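Teaching fabric handling by remote control

Set the Kestgate leader arm to half speed before the first take. Zero the gripper with the fingers closed, then open them fully and check that the wrist view shows both tips. Record 50 takes per item.

Approach knit fabric from above with the fingers open. Close slowly, stop when the cloth bunches between them, and hold still for a moment before lifting – the policy needs a clear grasp point in the log.
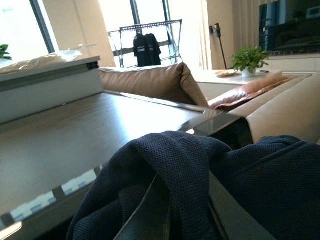
Wrist view, navy knit fabric gathered at the gripper fingers.

Zippered items need a different approach. Keep the fingers open until they are close to the surface, and grip a fold or an edge, away from the zipper. If you miss, back off and try again in the same take. Bogdan Ene tags these as recoveries, and they stay in the set.
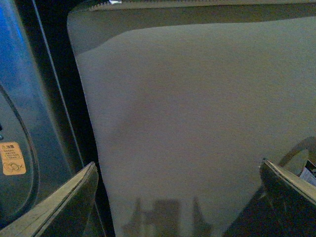

Can two operators share one set of takes?
They can, provided each records under a separate operator ID and uses the same speed setting.

Save to the Corero folder after every take. Discard any take with a dropped connection.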